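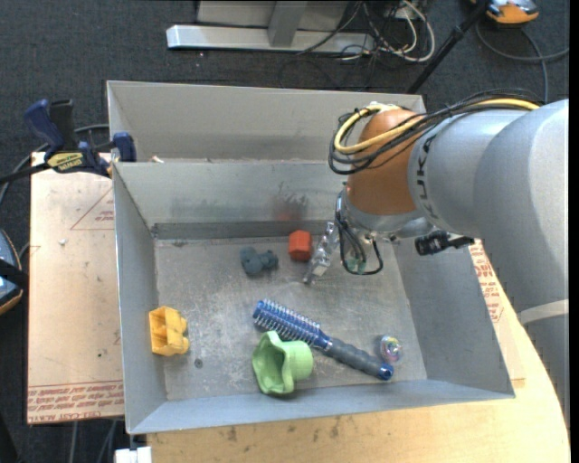
Setting up a metal bin for arm picking

Posted Wednesday, June 13, 2018 by Marta Vakulenko

A bin that slides will ruin every pick position you teach. Fix it down first and do the software after.

1. Set the bin on the table and jog the arm to all four floor corners at low speed. Move the bin until the arm reaches each one without the wrist coming near a wall.

2. Clamp the bin at the side away from the arm. Push on the far corner with your hand. If it shifts, tighten and try again.

3. Route the cables and hoses with slack at the wrist. Turn the last joint through its full range and watch the loop.

4. Teach the floor height with a sheet of paper under the fingertips. Set the lowest allowed position 20 mm above it for the first runs.

5. Put in a few objects of different shapes. Leave space between them to begin with, then let them touch.

6. Run 39 picks at slow speed with a hand on the stop button. Write down every miss and where it happened.

Liudmyla Hordiienko keeps our log sheets in the Vedix folder. Repeat step 4 whenever the gripper comes off.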